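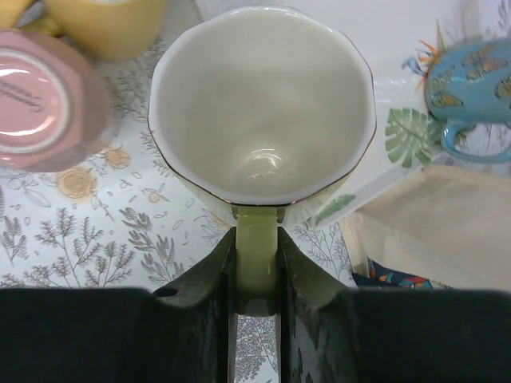
My sister-in-law reckons a mug that isn't round will dribble down your chin, and she said so before I'd even put the kettle on. Well, mine hasn't yet! It's the pale green one from Stiton, creamy inside with a softly eight-sided rim, and I've had 3 weeks of tea out of it (far too much tea, really).

Home | Kitchen | Reviews | Contact
Filed under: Mugs & Teaware

The handle is flat, so big fingers may grumble. I've got pinks, a blue and a bright orange one as well,

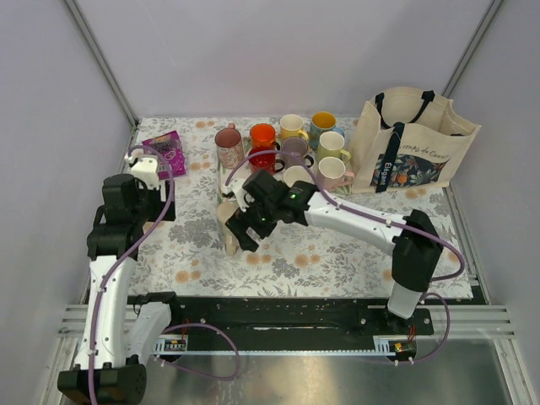
and I still reach for the green first. The tote's roomy too, handy for carting mugs to my mum's. Would I buy another? Yes, in August, when I've got a spare shelf.

Print this page | E-mail to a friend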